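3.2 What students did with the two versions of the book

I should say up front that I came into this part of the study with a hunch. I've taught intro economics long enough to have watched the printed book go from a thing everybody lugged around to a thing most people rent on a screen, and I figured the screen version would win on price alone. So Ginevra Costa and I set up a pretty simple comparison across two semesters at Trurville.

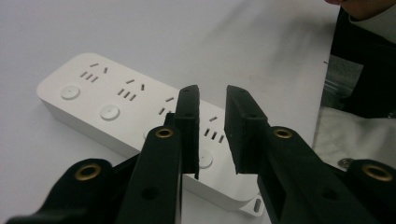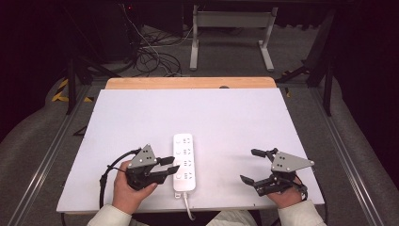
Figure 2. A white power strip on a white surface, with black grippers, in two views.

We asked 800 students which format they bought, how much of each chapter they read before class, and whether they ever opened the practice problems (I was braced for bad news on that one). Half the sections used the Walley text in print, and the other half used the same text inside Tramlow, with the quizzes built in. Same chapters, same order, same homework deadlines. Adelmo Palumbo taught sections of both kinds, bless him, and kept a diary of the questions that came up in office hours.

The reading numbers were closer than I expected. Print readers said they got through more of each chapter, and screen readers said they went back to a chapter more often, mostly the night before a test. I don't want to lean on that too hard – people are generous when they report their own reading – but the pattern held up in both semesters, and it matches what Pagano found with a smaller group of about 100 evening students.

Practice problems were another story. The Tramlow sections did a lot more of them, and the gap was widest in the chapters on elasticity and consumer choice, where the graphs move when you drag a price up or down. My students loved those graphs! Whether they learned more from them is harder to say, and I come back to it in Section 4, where we look at the final exam questions one at a time.

One wrinkle with the print group: quite a few of them bought used copies of an older edition, and the end-of-chapter problems in those are numbered differently. We caught this in January, between semesters, and Pierina Testa rebuilt the matching table by hand. Any student we couldn't match to an edition was left out of the homework results but kept in the reading results, so the totals in the two tables don't agree.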